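Ticket: Kitchen cell, placement rule flagged on bowl task
Project: Koddale
Opened: Fri 31 May
Priority: 3
Status: Open, waiting on rule text

Problem
The checker marks bowl episodes as a rule violation while the gripper is still over the bowl. The rule it cites is 4, "No contact with container rim during placement." Operators in the Adwood group read that rule as gripper contact only. The checker counts the held object too.

Steps to reproduce
Load the kitchen layout in the simulator. Run the bowl task with the default speed limit of 50 mm/s near the counter. Open the log at the first flag.

What we tried
Lowered the speed limit. Same flag.
Raised the approach height. The flag comes later, but it still comes.
Turned off contact checks for the bowl – flag gone, but this also hides real gripper strikes, so do not leave it that way.
Ran 1000 steps with no object in the gripper. No flags.

Notes on the rule
Rule 4 was written for the Bayram test bench, where the parts are rigid and the containers are wide. It does not say what to do when the object is nearly as wide as the opening. The Govoleo version splits this into two rules, one for the tool and one for the load. We should do the same and keep the limit on tool contact as strict as it is now.

The layout rule also needs a line on loose items. Utensils and toys can stay on the counter if the task calls for clutter, but each one has to be listed in the episode header. Two of the logs we checked had no list.

Reference view for the rule text, with the gripper at the object, the bowl under it, and the spoon and toy truck on the counter:
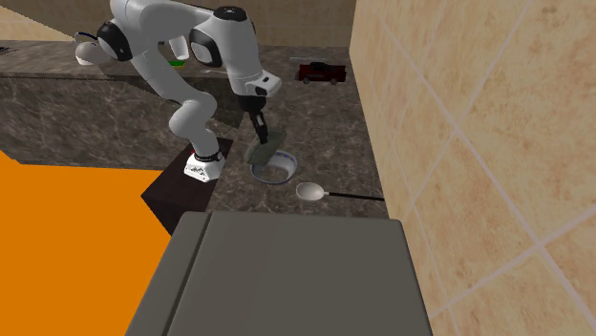

Next steps
Split rule 4 into 4a (tool) and 4b (load).
Add the clutter list to the header check.
Rerun the flagged episodes with contact checks on and attach the new logs to this ticket.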